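How do I stop shoulder bumps on sweaters in a small closet?
Posted 09/11/2024 in Laundry & Closets

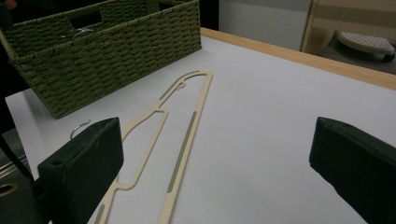

Details
I moved into a one-bedroom in Stemham in May and the closet is tiny. No dresser, so everything hangs, including knits. My hangers are beige plastic with grey non-slip strips. The shirts are fine, but after a few weeks the sweaters get a point at each shoulder that shows when I wear them. Steaming helps for a day. Is it the hangers or am I hanging them wrong? I would like to avoid buying furniture.
- stemham_317

2 replies

Agarwal
It's the weight of the knit pulling down on the ends. The strips keep a sweater from sliding, but they also hold it in one spot so it stretches there. Fold it instead. Lay the sweater flat, fold it in half lengthwise with the sleeves together, and put the hanger on top with the hook at the armpit. Bring the body over one side and the sleeves over the other. The weight then sits on the bar area and the shoulders carry nothing. It takes up more width on the rod, so I only do it for heavy ones.
For the bumps you already have, dampen the spot, press it flat with your hand and let it dry on a towel. Don't iron wool directly.

brirulow8
Just get a hanging shelf. Mine is from Cliltura, cost 12 dollars and holds all my sweaters. It sags a little in the middle but I put cardboard in it. Also check the rod is screwed in properly before you add weight - mine came down the first winter.

341 people found this page helpful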